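Equipment Review: Cadilska Virtual Setup Package for Two-Arm Cells
Reviewed by Mwanaisha Ondieki, Automation Support Office, Pryor
2019-08-12

The Automation Support Office was asked to assess the Cadilska setup package before the site license is renewed. The package lets staff prepare a two-arm cell in simulation, including mounting poses, gripper settings and camera views, before the same values are sent to the physical unit. The review covered version 147, installed on 4 workstations.

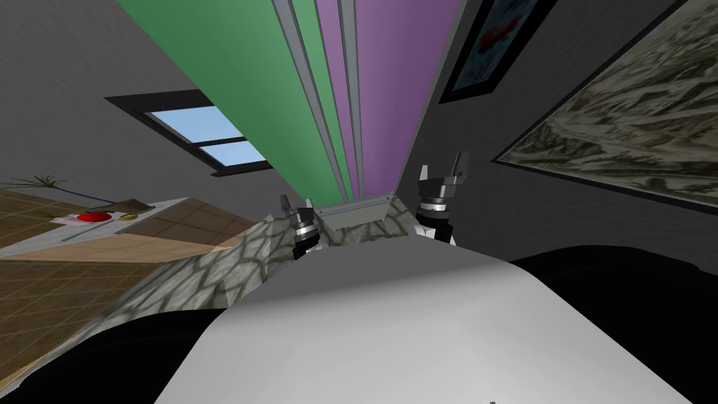
Both grippers in the simulated room, body camera view.

Initial setup is well organized. The operator enters base height and arm reach, then jogs each arm until its gripper comes into view. The manual, supplied by Sterkska, is clear on this step but says very little about camera tilt. Our first attempt ended with fault 801 - a limit warning that the manual lists without a remedy. Support replied in seven days.

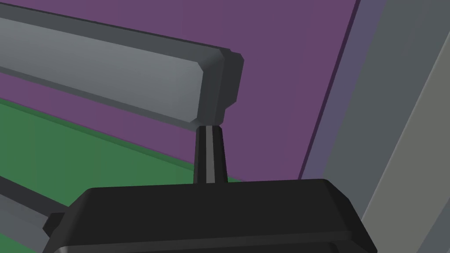 Wrist view, with the gripper housing along the bottom.

Wrist views are set separately for each arm. The mounting offset can be typed in or dragged, and typed values proved more dependable.

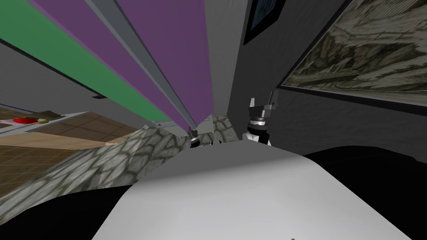

Camera alignment is the part of the package that most needs improvement. The program offers a grid overlay, but it is faint and disappears whenever a menu is opened. Staff came to rely on fixed features of the room instead. The large framed picture on the dark wall served well for this purpose, as its black edge gives a straight line to check against. A proper alignment target should be included in the next release.

Gripper setup was satisfactory. Opening width, closing speed and finger pad offset are held on one page, and changes appear in the wrist view at once.

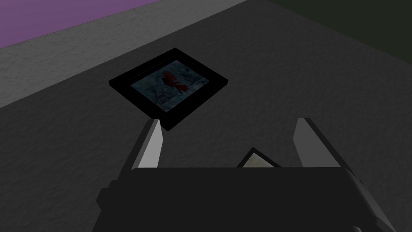 Values can be saved under a profile name and copied to the other arm, although the offsets are not mirrored and must be corrected by hand. The Grellevance package used here until April did this automatically.

Renewal is recommended for one year, on condition that fault 801 is documented. Requests for access should be sent to the Automation Support Office.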